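How Did Silent Movies Talk?
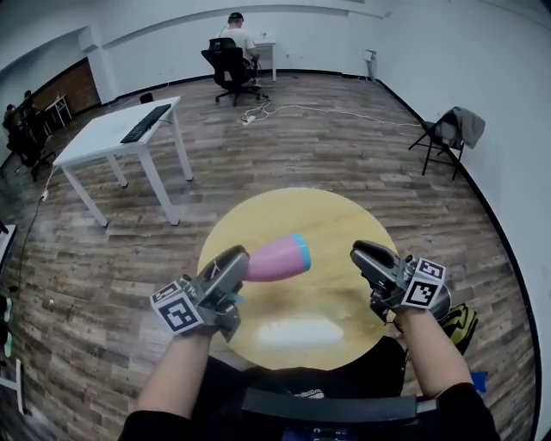
Pink bottle-shaped object, round table.

By Tahsin Gunawardena
July

My grandpa showed me my first silent movie when I was 11, and I kept asking him to turn up the sound! There wasn't any. So how did people know what was going on?

Mostly they watched faces and hands. Actors made their feelings big, so you could spot a sneaky plan from the back row. When the story needed words, a card popped up with writing on it. Those are called title cards (or intertitles, if you want to sound fancy). I once counted 157 of them in one long movie, and my eyes got tired!

The theater wasn't quiet, though. Somebody usually played a piano or an organ, fast for the chases and slow for the sad parts. Big city theaters might have a whole orchestra.

Try it at home: turn the sound off on your favorite movie and see how much you can still follow.

Contact Trillham Kids | © Trillham | Back to top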